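Umari Community Kitchen: second progress report
To: Gerrit Martens, Bresari Fund
From: Cyrill Trummer
Aug 4, 2022 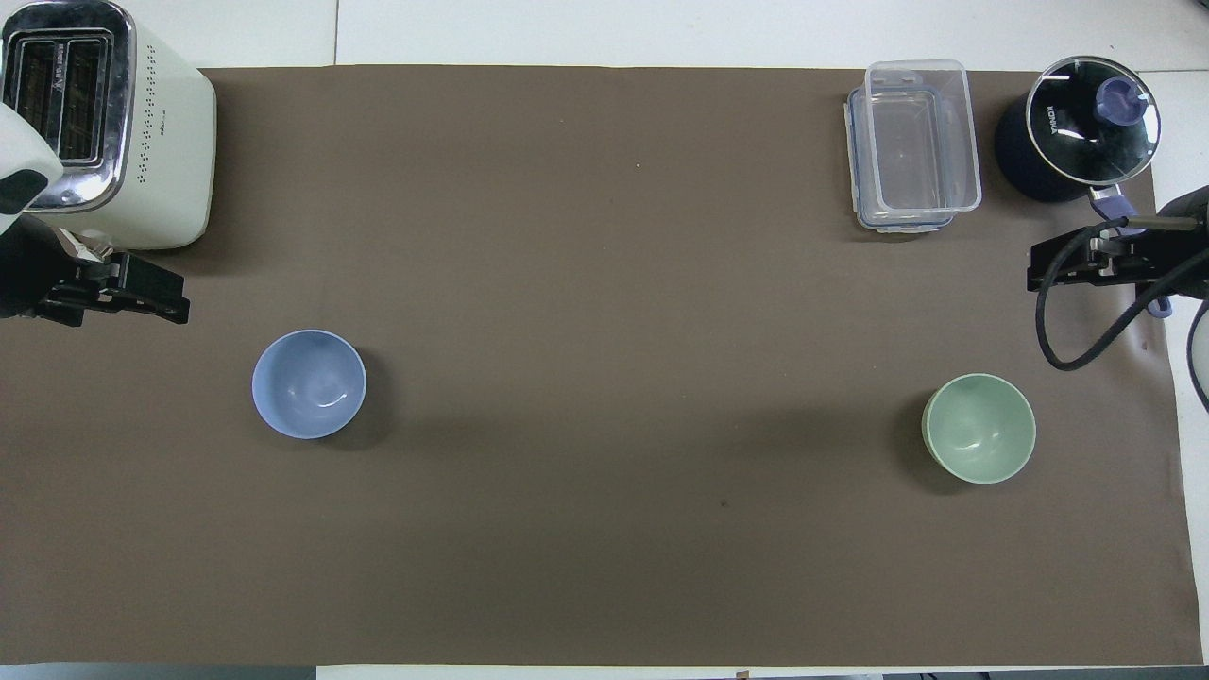

The breakfast club has now finished its first full term, and the short version is that people come, they eat, and they complain about the marmalade. Your grant paid for the hall, the food and the training of two morning leads, and all three have been spent on more or less in the order we said. When we applied I wrote a long paragraph about hot porridge as the heart of the offer. Porridge has been outvoted. What people want is toast, and the cream toaster with two long slots does most of the work of the morning, standing on brown paper that saves us wiping down the white table. I have moved the oats budget to bread and butter, as agreed with you by phone in June, and we still own a great many oats.

Attendance

We promised up to 100 breakfasts a week and reached that figure in the last part of term. The early weeks were thin. The poster gave the wrong door, and for a while our most regular visitor was a man looking for the chiropodist. He has stayed on, and now does the washing-up. Mornings with rain are busier than mornings without, which is the opposite of what I told you in the application, and I would be grateful if you did not look it up.

Staffing

Both morning leads have their food hygiene certificates. One of them passed with a better mark than mine and has mentioned it. We are short of cover on Fridays, and I have been doing those myself – the eggs have suffered. A third lead would cost us nine hours' pay a week. I am not asking for it in this report, but you will see it again in the next one.

Suppliers

Bread comes from Shahbazi, who deliver before seven and have missed us once. Milk was to come from Muvus under the arrangement described in the first report. After a run of deliveries to the hall's old address we parted on polite terms and now buy it from the shop on the corner. It costs a little more and arrives in my bicycle basket.

Money

Spending is close to plan. Food is slightly over, hall hire slightly under, and the line marked "sundries" has turned out to be mostly tea towels. Receipts are in the folder you asked for, in date order apart from the ones that went through the wash.

What is left to do

The questionnaire for visitors has been written and printed but not yet given out. It runs to four sides, and I suspect it would put people off their food, so I am cutting it to one. The shelf in the back cupboard still needs putting up before anyone can safely reach the jam. We open again after the summer break, with the right door on the poster.

Please let me know if you would still like to visit. Any morning but Friday would show us at our best.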